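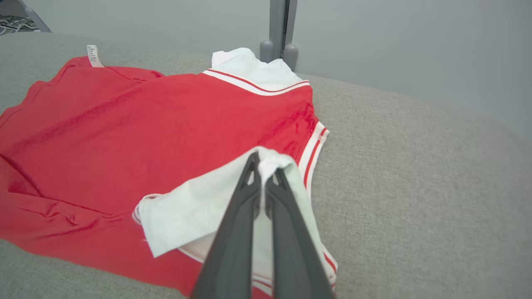

Tinine laundry arm at the Skurnico open day
Review, three stars out of five

I went to the Skurnico open day on Wednesday to see the Tinine, a single arm with a two-finger gripper that is meant to sort and fold clothes. It costs 4000 pounds, or 2000 if you already own an Ultier base. The demonstration lasted 18 minutes and used sports kit, a red jersey and some white things, on a grey cushioned surface.

The gripper is the best part. The fingers are slim, with openings near the tips, and they can take a very small pinch of cloth. It lifted white fabric off the red jersey without dragging the jersey along -- at least on most tries. Shiny material gave it more trouble, and it let go of the jersey twice.

Folding is slow. One sleeveless top took longer than I would spend on a whole basket, and the result needed straightening by hand. Striped edging did not seem to bother it. Clothes lying in a heap did, and the staff had to spread them out again before the second run.

The motor is quiet enough to talk over. Setting up was not shown, so I can't comment on that. The Iyer arm on the next stand was faster but only handled towels.

Worth a look if you run a club laundry. For a house I would wait for version 2.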